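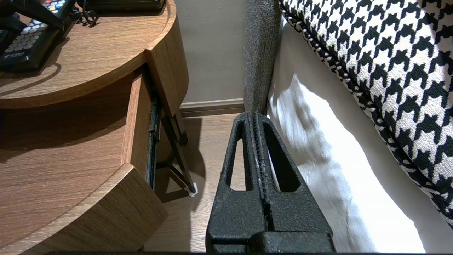

Clulcombe cable customers to get new channel lineup in December

Cable customers in Clulcombe will have to rescan their televisions in December, when Nestell moves its local service to a new set of channel numbers. The change affects 400 homes and two guesthouses on the east side of town, all of them on the network Nestell bought from Wubshet.

Most sets will find the new channels on their own once a scan is started from the setup menu. Older sets may need a converter box, and Nestell is selling one for $79.

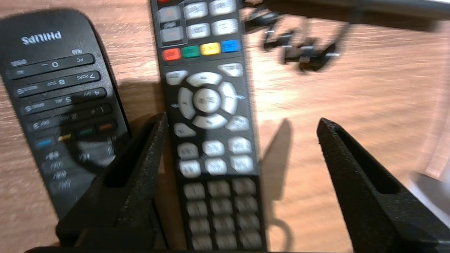
Hammad Tanoli, who manages the local office for Nestell, said the old numbering clashed with the company's other towns and made phone support harder. "We were working from two lists," he said. "Now it will be one." Monthly rates are staying where they are — at least through the winter.

Widad Harb runs one of the guesthouses and has a television in every room. She said she would have liked the change to come after the holidays, when most of the rooms are empty. "I will be going door to door with the instructions," she said.

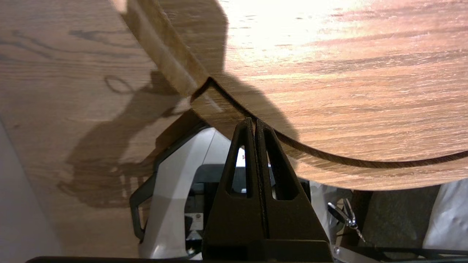
Help for customers

Nestell will mail printed channel lists in late November. Customers who cannot do the scan themselves can ask for a home visit at no charge. Requests go through the office on Nollach Street or the number on the bill.

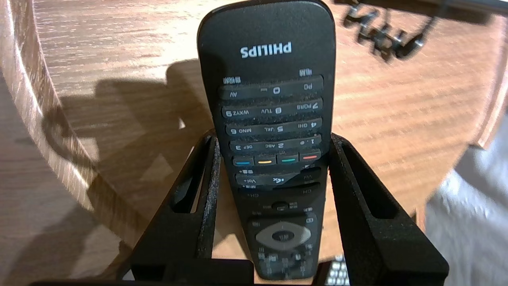 Page last updated: 2019-09-11

Ayana Hailu of the Clulcombe library said staff there will have large-print copies of the list at the front desk. Recordings that customers have already scheduled will not carry over and must be set again after the scan.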